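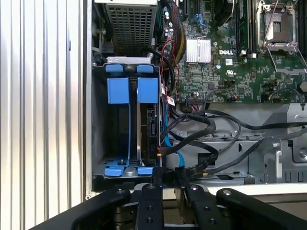

Drive bays in an open Dell tower.

Zestulden gets a second season

Brarnik has confirmed that Zestulden will return for a second season in July. The anime ended its first run with the lighthouse keeper, Pastik, walking into the sea and the bell still ringing, so a lot of viewers had assumed that was the end of it.

The new season will have two parts with a month's break between them. It picks up in the winter after the flood and covers the manga from the ferry chapters on. Vilho Manninen is back as director. Lụa Ông, who storyboarded the bell tower episode, moves up to series composition and is writing most of the scripts herself.

Manninen said in a short message to fans that the ferry chapters were the reason he took the job in the first place. He also said the sea demon will finally have a speaking role. Readers of the manga know she has several long scenes with Pastik's sister, and most of them were dropped from season one.

The opening theme is by Lahtinen, the duo that did the first ending song. A 30-second preview went up Friday evening. It shows the harbor under ice and very little else, though the last shot looks like the chapel door from volume four.

Brarnik is also releasing a box set of season one, limited to 2000 copies. It includes the storyboards for the finale and a booklet of background art. The commentary track is in Japanese with English subtitles. Orders open at noon on the studio's store, one per household.

Our forum thread on the finale is at 1297 replies and is still open. Please keep manga spoilers behind the tag.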